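Thirty days until we have to be out of here, and I've hit the part of packing I always forget about. The books are done. Winter coats, done. The big pans went into a box with the towels stuffed around them and I felt like a genius for a whole evening. And then I opened the small drawer.

You know the one! Everybody who has ever lived in a home with a drawer has it. Ours is in the hallway and it holds all the little things that don't belong to any other thing. Some of them I know by name. Most of them I only know by color – "the red one," "that green thing," "oh, the blue one, I was looking for that" (I wasn't, but it's nice to see it again).

The new place is 624 square feet, so there isn't going to be a hallway, let alone a hallway drawer. I did the sensible thing and told myself I'd tip the lot into a bag and deal with it in Grindurham. Then I remembered that I did exactly the same thing last time, and that bag sat in the bottom of a closet from September until we needed the closet for something else.

## Why I'm bothering with paper

My friend Fatima Ojo packs like a museum. She has moved more often than anyone I know and I have never seen her lose so much as an earring back. Her trick is white paper. Each little thing, or each little pair of things, goes down on its own sheet, and the sheet has to be scrunched up first and then opened out again. If it's flat and crisp, anything round just rolls straight off and under the radiator. If it's all wrinkles, stuff stays where you put it while you make up your mind.

I thought this was fussy. I've now come around completely, because it does something to your brain to see one small shiny thing sitting on its own piece of paper. In the drawer it was clutter. On the paper it's suddenly a guest of honor and you have to decide if it's coming with you or not. (It's probably coming with me. I'm weak.)

We have the paper from a huge order of plates from a shop called Stojanovska, which wrapped every single plate as if it was going to the moon. I saved all of it, in a shopping bag on the back of the door, and got teased for it for ages. Who's laughing now!

## The table helps

I started out doing this on the bed, and please don't do it on the bed. Everything slides to the middle, and white paper on a pale comforter is just a blizzard. The coffee table was too low for my back.

The white table is the one. It's round, so you can spread out without anything getting shoved into a corner, and it has that thin dark edge, which I used to think looked a little bit cafeteria and now quite like. It's shiny enough to pick up the light. Against all that white the colors really jump out at you, and I didn't once have to hunt for anything that had gone missing in plain sight.

So it was one sheet near me and one over on the far side, the blue one close by, and the green and the red keeping each other company across the table.

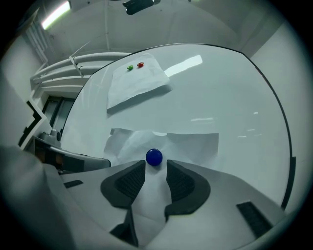 The green and red have been a pair for as long as I can remember, so they get to share.
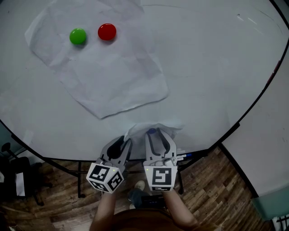
## How I'm doing the rest

I've got a sort of routine now, so I'm writing it down, partly for you and mostly for me when I lose steam next week.

**Scrunch first.** Squeeze the sheet into a ball, hard, then pull it open again. It should look like something you rescued from the trash. Don't smooth it.

**A few things at a time.** I put out three or four and leave the rest in the drawer where I can't see them. The first time, I emptied the whole lot out in one go, looked at it, and went to make tea. Then I drank the tea and looked at it some more. It was a whole pot of Dusov, the smoky kind, and not one single thing had been packed by the end of it.

**Decide before you fold.** Once something is wrapped, it's going on the truck. I'm not allowed to unwrap and reconsider, which I would do all day long if you let me.

**Twist, don't tape.** Gather up the corners and give them a twist like a candy. Tape tears the paper and then you can't use it again, and I fully intend to get a third life out of these sheets.

**Write on the paper.** Just a word, in pencil, before anything goes on it. I've been writing the color and where it used to live. "Green + red, hall." Future me will be so grateful, or at least less grumpy.

All the little twists then go in a shoebox, and the shoebox goes in the car with us and not on the truck. It's 2,009 miles and I don't want to spend any of them wondering about the shoebox.

## The label app, since a few of you asked

I'm using Bokix for the labels. You give each box a number, type in what's inside, and then you can search for it later. It's fine for big stuff! I typed in "bath mat" and it told me box 30 and I felt very grown up.

For the drawer, though, I gave up fast. It wants a name for everything and I kept sitting there with my thumbs over the phone thinking, well, what *is* it called? In the end the shoebox went in as "SMALL COLORFUL" and I've made my peace with that.

## Still to do

The kitchen shelf above the stove. The thing with the curtain rods (does one take curtain rods? Tell me, I really don't know). My phone has 3,886 photos on it that I swore I'd go through before the move, so let's all pretend I didn't mention that.

And I still have half a drawer. I've been doing a bit each evening after dinner, with the radio on, and it's turned into a nice way to end the day. Scrunch, open, put something down, look at it for a minute. Last night I found a key I'm fairly sure is for the bike lock we cut off with bolt cutters two summers ago. I put it on a sheet of paper and gave it a fair hearing and it still went in the trash, so you see, I can do it when I have to.

If you've got your own system for the tiny stuff, leave it in the comments. Fatima reads them too and she will absolutely have opinions about egg cartons.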